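Catterall play kitchen corner is open again

After a quiet autumn with the lid down on the dress-up trunk and the shelves half bare, the pretend kitchen at the Catterall Toy Library is back in full colour, and we couldn't be happier to see it! The pots, plates and play food have been sorted since March (a bigger job than any of us let on), and members can borrow kitchen sets from July 15, 2024.

The library now looks after 1,289 toys, and the kitchen things are still the ones families ask for first. Benedikt Harms, who took on the sorting, has a soft spot for the oval colander in pale green, with a little handle tab at each end, and reckons it has been a boat, a helmet and a bed for a teddy in its time with us. 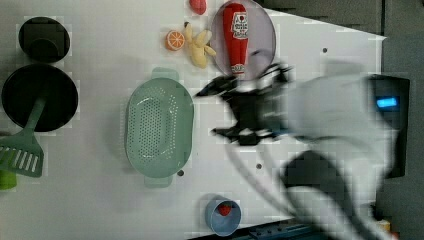 Narnico Notes, No. 410

Black cookware, a green slotted spatula and a small blue bowl with a strawberry in it are all part of the fun, along with the bananas, the half orange and that red ketchup bottle, a great favourite with anyone running a sausage sizzle on the lounge room rug.

Kitchen sets go out for two weeks at a time and cost $5 to borrow, on top of your usual membership. Please give everything a wipe before it comes home, and have a quick look under the couch for stray fruit while you're at it. If you have play food in good nick that your own kids have outgrown, we'd love to have it, and you're welcome to drop it at the Skarkier Street door whenever we're open.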